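Home | Contents | Previous | Next | Index

Chapter 4
Showing the Arm What You Mean

If you have ever taught a child to set the table, you know that you say very little while you do it. You take a fork, you put it down where it goes, and you let the small person beside you watch, and then you do it again (and again!). Teaching a robot arm by demonstration is a good deal like that, and I hope you will find it just as pleasant.

In this chapter we guide an arm through one plain household job, putting toy bricks into an open box. Patricio Vidal, who patiently taught the first Trisa course, used to tell his students to spend a whole afternoon moving the arm before they recorded anything, and I pass that advice along gladly.
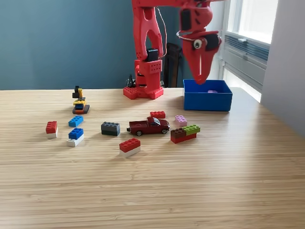
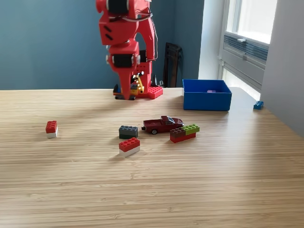 Figure 4.1. The tabletop for the brick task, with the red arm, the open blue box and the toy truck, at two moments.

You may lead the arm by hand, with your fingers on its joints, or steer it from a distance with a second set of controls. Both ways leave you with a recording of joint positions, and we call one such recording an episode. The Urrutia set used in the exercises has 204 of them, long and short, clumsy ones included. Please don't throw the clumsy ones away just yet; we will want them in Section 4.3.

4.1 Leading by Hand

Before you touch the arm, find out whether its motors are holding.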